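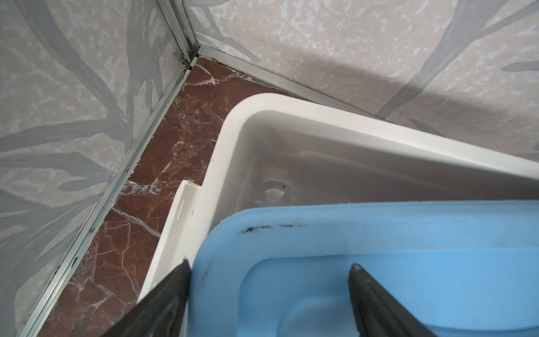
Gray leaf and branch shapes on the wall panels, with a metal trim down the corner.

I went over to Falbridge to talk to a woman who quit her office job to make hot sauce, and I left with three jars and a runny nose. She sells as Skatum (her grandmother's word for a bad mood, she says) and she talks fast.

"I started with 24 bottles and I gave most of them away," she told me. "My sister said it tasted like a tire fire. I kept going anyway!"

This August she sold 500 bottles in one weekend at the Fister street fair, and by the end of the season she was up to 3,672. I asked what changed. "Peaches," she said. "I was making it way too hot. People want to taste their eggs."

The peppers sit in salt for 18 days before she cooks them, and she won't budge on that, even with stores calling. Does she miss the paycheck? She laughed for a good while. "Every single Tuesday. Payday was Tuesday."
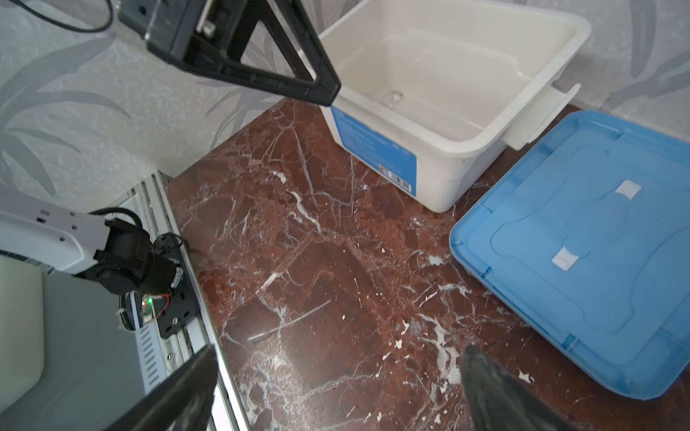
A white storage bin and a see-through blue lid against the leafy wallpaper.

Next up is a green sauce with pears, which I tried off a spoon and would happily drink. She's still fighting with the label. "My neighbor says it looks like shampoo," she said, "and now I can't unsee it."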